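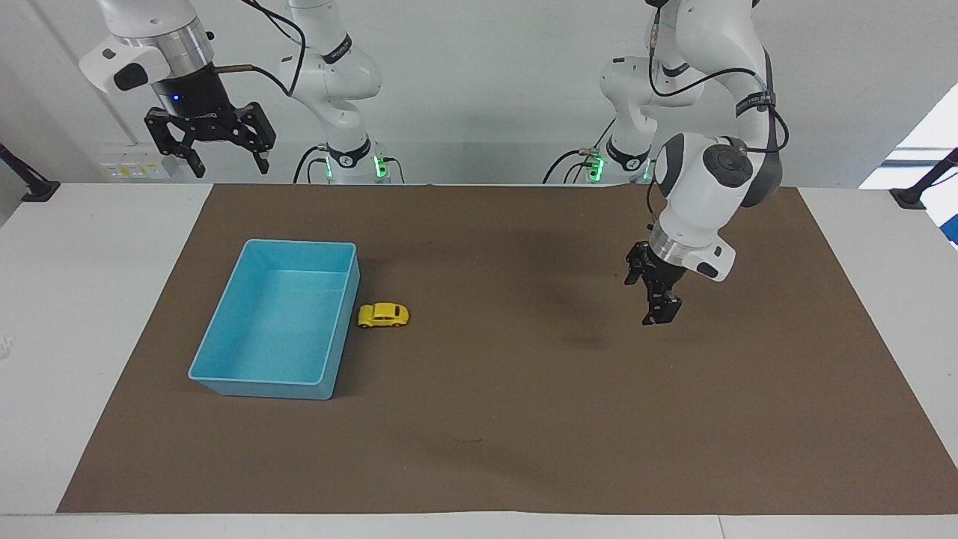 4. Capture devices and browser permissions

4.1 Scope

These notes cover how a web page gets access to a capture device (camera or microphone), where the permission is stored, and how to find the fault when a device is listed but gives no picture. Section 3 (device drivers) is assumed. Printing and file access are covered in section 6.

4.2 The three gates

A request from a page passes through three separate checks.

Operating system. The system holds a list of programs allowed to use the camera. If the browser is not on the list, every page fails in the same way, whatever the browser settings say.

Browser. The browser keeps a default (ask or block) and a list of exceptions by site.

Page. The script asks for a device, with or without limits on size and frame rate. A request that no device can meet is refused even when permission has been given.

The gates are independent. Resetting one has no effect on the other two.

4.3 What counts as a site

Permission is stored per origin: scheme, host name and port taken together. The Clurneck test server answers on two ports, and a permission granted on one does not carry over to the other. Pages served without encryption are refused outright, with the usual exception for the local machine.

A page placed inside another page needs permission passed down by the outer one. If the outer page does not pass it, the inner request fails without a prompt. This was the fault in the Undatmont exercise, where almost 80 log entries showed the same refusal.

4.4 Reading the error name

NotAllowedError -- refused by the user, the browser or the system.
NotFoundError -- no device of the requested kind.
NotReadableError -- device present and permitted, but it could not be opened. Another program often holds it.
OverconstrainedError -- the limits in the request cannot be met.

Device labels stay blank until permission is granted. A blank label does not indicate a driver fault.

4.5 Order of checks

1. Close other programs that may hold the device.
2. Open the camera in a program outside the browser.
3. Check the system list for the browser.
4. Check the site entry, including the port.
5. Reload the page and read the error name in the console.
6. Remove all limits from the request and try again.

4.6 Lab work

Use the Goresdale build on the lab machines. Start with a requested width of 400 and no frame rate, then repeat with an exact frame rate of 14. Record the error name, if any, and the settings the track reports. Write-ups should not exceed 10 lines per case -- console output goes in an appendix.

Feng-yi Chung takes the Tuesday lab group. Questions on the log format go to Wen-hsiung Ng.

Reading: Tsang handout, part 2, on stored permissions.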